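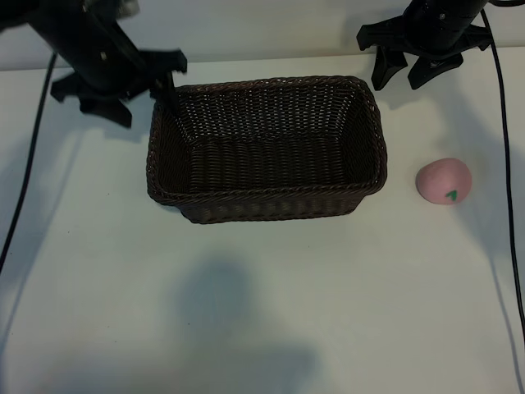
The brown basket, empty, on the white table. Braided rim, rounded corners.

Baskets, and whether they work
Gallery page, put up May 2, 2018

I have never believed in baskets. Every tidying book has them on the cover, and every house I've been asked to help sort out already owns a cupboard full of them, mostly holding other baskets. So when Danica Petkov proposed that our household sorting group spend a whole session on the things, I said I'd come along and write the page, on the condition I could write what I liked. She agreed, possibly without thinking it through.

We have one picture up so far. The rest of the page is notes, in the order people handed them to me, and more pictures will go in when I get them. If you are after the drawer dividers, they are on the October page.

The basket at the top
Rectangular, deep brown, close to chocolate. I will admit the colour is good. A tight weave like this one hides a lot of sins in a hallway, and the rim is thick enough to get your fingers under. What I'd want to know is how it looks after two winters of damp gloves, and a picture can't tell me that.

On the weave
Thin strands look smarter than thick ones and they are a nuisance to clean. Crumbs, sand, dog hair, the little paper rounds out of a hole punch – it all goes down between the rows and stays there. Stavros Babić says to turn the basket over and smack the bottom. I've tried it. You get half of it out and the other half turns up on your next clean tea towel.

Lining or no lining
Snežana Stojanović sews liners for hers, with a drawstring, and I have to say they're beautifully done. They also turn a basket into a cloth bag with a basket around it. She didn't care for that remark. Her liners come off for the wash, and mine (I have none) do not need washing.

Corners
Rounded corners waste space. I know it's a small thing. Put a rounded basket on a square shelf and you've lost a bit at each end, and if you put four in a row you could have had a fifth basket, supposing you wanted one. Yurani Henao pointed out that square corners on wicker are the first place to split. I looked at mine at home and she was right, two out of three have gone.

The Trasach boxes
Some of you asked about these. Trasach sells a folding fabric box in grey that costs less than most wicker and goes flat when you're done with it. Lumturie Ristić has had hers under the bed since she moved and swears by them. I found the sides bowed out once there was a jumper or two inside, and the handle on one came away while I was pulling it. Fine for socks.

What people say they keep in theirs
Mail. Remote controls. Bread, at Stavros's place, with a cloth over it. Onions. The chargers for phones that went to the tip years ago. Snežana keeps wool in hers, sorted by colour. Lumturie has one by the front door labelled "going out", and when I asked what had gone out of it lately she changed the subject.

My own test
Empty the basket onto the table. Anything you can't name a use for goes in the bin or the donation bag. If there's nothing left that belongs together, you didn't need the basket either. I did this with the one in my laundry and ended up with a dead torch, a tin of shoe polish and 60 clothes pegs. The pegs went back in. I'm not made of stone.

Size
A deep basket is a hole. You put the thing you want at the bottom and then you put everything else on top of it. For a kitchen bench I'd go shallow, so you can see what you've got without digging. For blankets, deep is all right. Danica disagrees and uses a deep one for lunchbox lids, standing on edge like records. I've seen it, and it does look neat, though I'd like to visit again when she isn't expecting me.

Where to buy
Second-hand, always. The Carnegie op shop usually has a stack near the door, and I have never paid more than the price of a coffee. Check the handles and run a hand around the rim for loose ends, which will ruin a good cardigan. The new ones in the Relitura catalogue look the same to me and cost a lot more. Yurani says the finish is better. Maybe so.

Next time
Jars. I have opinions about jars as well. Bring one you actually use, with the lid that fits it, and send any pictures to Danica, as my inbox is full. Anyone who left a set of measuring spoons behind, they're in my car.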